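4. Before First Use: Preparing the Tabletop

The Vummont table is delivered with its top protected by film and a cardboard cover. Leave both in place until the legs are attached and the table is standing where you want it.

4.1 Removing the film

1. Lift one corner of the film with a fingernail. Do not use a blade.
2. Pull the film back over itself at a low angle, slowly, along the long side of the table.
3. If adhesive stays behind, rub it off with a soft cloth and a little warm soapy water.
4. Dry the surface right away.

CAUTION: Do not use acetone, scouring powder or steel wool. Damage from these products is not covered by the Gillico warranty.

4.2 Checking the surface

Check the top within 9 days of delivery, before placing anything heavy on it.

1. Stand with a window or lamp on the far side of the table.
2. Look across the surface from a low angle. Scratches and dents show up best at the edge of the reflection.
3. Move to the other side and look again.
4. Mark any fault with masking tape and call Mets Service at extension 592. Ask for Kęstutis Mets or leave a message before 3 p.m.

NOTE: The grain pattern differs from one top to the next. Wavy or curving figures, and bands of cream, tan or gray, are part of the pattern and are not faults. A bright patch that moves when you move is glare from the light.

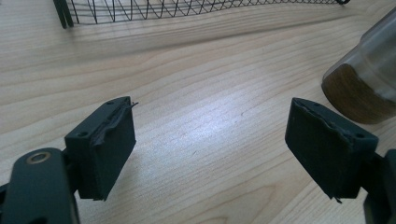 Fig. 9. Grain lines and glare on a light wooden tabletop.

4.3 Everyday care

Wipe the top with a damp cloth and then a dry one. Vemix surface cleaner may be used once a week - spray it on the cloth, never on the table.

Put a mat under hot dishes and under anything made of wire or bare metal. Lift objects to move them. Dragging leaves fine marks that cannot be polished out.

If two tables are used side by side, leave a small gap between the tops so that crumbs and water can be wiped out. See section 5 for joining brackets.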